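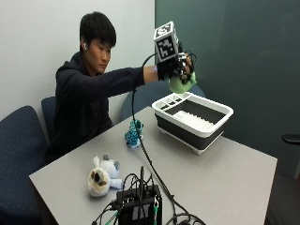 Laine Krūmiņa wrote in after the last post to ask why we bother with a glove at all. Her point was that plain video of hands is cheap, there is already a great deal of it, and any method that needs a person wired to a box is going to lose to one that doesn't. She also wanted to know whether our numbers would hold up if the glove were taken away and only the marker cube kept.

Those are two questions and I only have data for the second one, so I'll start there.

The project is called Wellum. We record people moving objects by hand and train a policy on the recordings, and then that policy runs on an arm with a two-finger gripper. The glove gives us how the fingers bend. The cube on top of it gives us where the hand is and how it is turned, from the fixed camera. The person never touches the robot, and the robot doesn't have to be in the building. For most of this spring it wasn't.

The task I've been working on is putting soft toys into a dish rack. I picked the toys because they deform. A hard block gives you one good grasp and the hand either has it or it doesn't. A plush toy can be held badly and still come along, and it hangs differently depending on where you took hold of it. I picked the dish rack because the tines make the placement matter. If you let go too high the toy lands across the tines and rolls. If you push down too far the gripper catches on them.

We have 679 recordings that I trust. There were more. Khôi Lý went through the whole lot in April and threw out the ones where the camera lost the cube for longer than we were willing to fill in. Losing the cube is the most common fault we have. It happens when the wrist rolls over and the only face left toward the camera is nearly edge-on. The pose doesn't disappear cleanly, either. It starts to jump between two answers that both fit the corners, and if you smooth over that you get a hand that seems to flick sideways in the middle of a reach. A policy trained on enough of those learns to flick.

Khôi's fix was to stop smoothing first. He now throws away any pose that would need the hand to turn faster than a limit he set by hand, and fills the gap from the frames on either side. Only then does the filter run. It's a small change in the order of things and it did more for us than the two months I spent on the network before that. I'd like to say I saw it coming, but I had looked at those plots many times and put the spikes down to bad calibration.

Now to the second question. I trained three versions. One uses the full glove signal, with every finger joint we record. One uses only the cube pose plus a single number for open or closed, which I worked out from the glove after the fact. The third uses the cube pose alone and has to guess when to close from the path of the hand. All three saw the same 679 recordings and trained for the same length of time. I ran each of them on the arm, with the toys started in different places on the table and the rack left where it was.

The full glove and the single number came out so close that I wouldn't argue for either one. That surprised me a little at first, and then less the more I thought about it. The gripper has two fingers. Everything the glove knows about the ring finger gets squeezed down to one opening width before the robot can do anything with it. There may be something useful in the full signal about what kind of grasp is coming, a pinch on an ear as opposed to a whole-hand hold on the body, but at this size of data set the policy isn't getting much out of it.

The cube-only version was clearly worse, and worse in one specific way. It reached well. Its path to the toy was as good as the others, and the path to the rack was too. What it got wrong was the timing of the release. People slow down over the rack before they let go, but they also slow down over the rack when they're lining up, and from the wrist alone those two look the same. So it would stop above the tines and let go early. On the pick side there was less trouble, as the hand has to come down to the table and there is only one reason to do that.

So the short reply to Laine is that we need to know when the hand opens and closes, and we don't appear to need much else from the fingers for this gripper. Whether that has to come from a glove is another matter. A thin pressure pad on the thumb would probably do it. Video might do it too, but in our setup the fingers are hidden behind the toy at the moment we care about most, and that is the case I'd want to see tested before I gave up the wires.

The wires are a nuisance, I'll grant her that. The cable has to run from the hand to the box on the table, and people learn within a few minutes to keep their arm clear of it. You can see this in the data. Later recordings from the same person take a wider path on the way across the table than the first few do. It doesn't hurt the robot, which has no cable in that place, but it means the policy has picked up a detour that has nothing to do with toys or racks. I trained one version on early recordings only to see if the detour went away. It did, and the policy was worse overall, most likely from having less to learn from. I haven't found a good way to separate the two.

Another thing that came up when I went back through the logs is time sync. The glove and the camera keep their own clocks, and for a while I lined them up once, at the start of each session. By the end of a long session the close signal was arriving visibly late compared with the hand. We now have the wearer make a fist and open it at the start and the end of every block, and I stretch the glove times to match. If you are setting up something like this, do that from the first day. I had to go back and repair the older sessions by matching wrist speed against finger motion, and it worked on most of them but not all.

A few settings, for people who asked. The policy predicts short chunks of motion and we run half of each chunk before asking for the next. Hand pose is stored relative to the rack and not the table, which helped when the rack got bumped. The open or closed number is smoothed very lightly. I tried heavier smoothing and the grasps went soft, with the gripper still closing as the arm began to lift.

What's next is more recordings with the rack moved around. Everything so far has it on the same side of the table, and I don't believe the policy would cope if I put it on the other. Relative pose should help on paper. Laine has offered to run the same comparison on her own recordings from Mallholm, where they use a gripper with three fingers, and that would tell us a good deal more about the finger signal than another round here would. I've sent her the training settings and Khôi's script for the cube poses. The speed limit in it is tuned to our camera, so it will need changing before it does anything sensible on theirs.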